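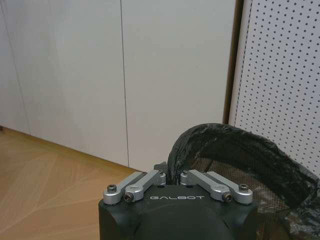

**April 2018** – Moren, a maker of fabric patio covers and retractable awnings, will stop selling its hand-crank models directly to homeowners this summer and will move the whole line to local dealers. The change takes effect in July. Orders placed through the company's own sales office before then will be filled as usual.

The company said most complaints about its crank awnings come from the way they are mounted. Brackets are often screwed into siding or trim instead of the framing behind it, and the awning pulls loose in the first strong wind. Under the new arrangement, a dealer will visit the house, check the wall and put up the awning. Buyers who want to do the work themselves will still be able to buy the smaller window models in kit form.

Two dealers have signed on so far. Fokon will cover the northern half of the sales area and Figueroa will cover the southern half. Both already sell and install patio covers from other makers, and both will keep doing so. Homeowners near the dividing line can call either one.

Prices for the awnings themselves are not going up, according to the notice sent to past customers. Installation will be charged separately. A standard visit, which includes measuring, mounting and one adjustment after the fabric has settled, will cost $200 on a single-story house with a wood frame. Brick, stucco and second-story jobs will be quoted after the first visit. Removal of an old awning is extra, and so is any repair to the wall underneath.

The crank line comes in several widths, and the most common one will stay in stock at both dealers. Other widths will be made to order. Moren expects a wait of around 52 days for those during the busy season and less in fall and winter. Customers who want shade over a deck or patio by midsummer should have their measurements taken well before then.

Fabric will continue to come from Bromoris, which has supplied the company since the crank line was introduced. The acrylic cloth is dyed before it is woven and is sold in solid colors and stripes. Two of the older stripes, a green and white and a tan and brown, are being dropped. Replacement covers in those patterns can be ordered until the remaining cloth is gone. After that, owners who need a new cover will have to pick from the current colors. The new covers fit the old frames, with no change to the roller or the arms.

The warranty has been rewritten as well. Until now it covered the frame and fabric but not damage caused by poor mounting, and that led to disputes over who was at fault. For awnings put up by a dealer, the mounting will be covered too, and claims will go to the dealer first. Awnings bought before the change keep the warranty they were sold with. The paperwork does not have to be exchanged, but owners should hold on to the original receipt – the sales office does not have complete records for some of the earliest orders.

Snow and standing water are still excluded. The notice repeats the usual advice on both: roll the awning in when nobody is using it, give it enough pitch for rain to run off the front edge, and do not leave it out overnight when storms are in the forecast. A cover that has been rolled up damp should be opened again as soon as the weather allows so the cloth can dry. Mildew that starts inside the roll is hard to get out and is treated as a care problem under the warranty.

Cleaning instructions have not changed. The cloth can be brushed off dry and washed in place with mild soap and lukewarm water. Pressure washers and bleach-based deck cleaners should be kept away from it.

Motorized awnings are not part of the switch. Those have been sold and wired by outside installers from the start, and that will continue. Freestanding shade frames and patio umbrellas will also stay with the company's own office for now.

Spare parts such as crank handles, end caps and arm springs will be available from either dealer or by mail. Arm springs are under heavy tension, and the company asks owners not to open the arms at home. A dealer can replace a spring on site without taking the awning off the wall.

Homeowners with an open order will get a letter with their delivery date and the name of the dealer for their area. Anyone who has paid a deposit and would prefer to cancel can get the full amount back if the fabric has not yet been cut.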